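Ticket 1609
Project: Kenano kitchen cell
Raised by: Bukola Sani
Assigned to: Chiamaka Omoregie
Opened: February 21, 2019
Status: waiting for review

Problem
The safety check rejects the weighing task at step 4. The message reads "approach path enters keep-out zone". The task passed under the old rule set and nothing in the task file has changed.

Chiamaka Omoregie
Reproduced on my machine. The new rules say any blade, stored or not, needs a clearance of 100 mm from every arm segment, and that includes the gripper. A knife block counts as a blade. The old rules only covered knives out on the worktop.

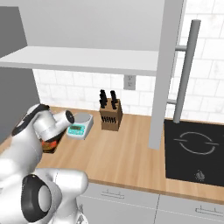

I replayed the task with the zone switched on. The wrist clips the edge of it on the way to the scale. Moving the block further along the counter would clear the fault, but the layout is shared with other tasks and our own guidance says not to alter a shared layout to get a pass.

Bukola Sani
Can we have an exemption for stored knives?

Chiamaka Omoregie
No. Exemptions need sign-off from Morenike Akinola and she has turned down two like it. Please change the approach so the wrist comes in from the front of the counter, then rerun the full set of 192 starts, including the ones that passed.

Bukola Sani
New path uploaded. Rerun started, should take around an hour. Will attach the log.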